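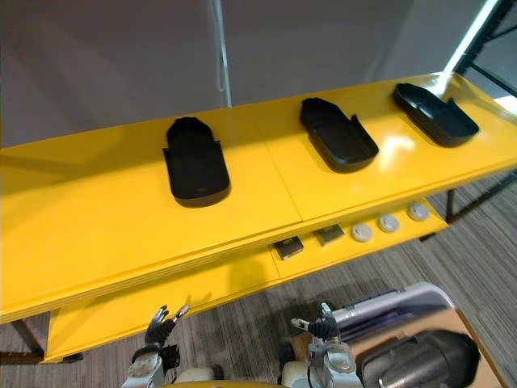 How long should I wait before putting hot mugs on a freshly varnished table?

Give it a full week. The varnish feels dry the next day, but it stays soft underneath.

1 min read

Coralie Lowther
Depends on the varnish. Oil-based takes longer — I did a desk in February, in a cold garage, and it still marked after 3 weeks. Check the can for full cure time, which is a different number from dry time. Use coasters anyway.

Tipene Prendergast
I used Skikik water-based on mine and had coffee on it in two days. No rings so far. Your mileage may vary.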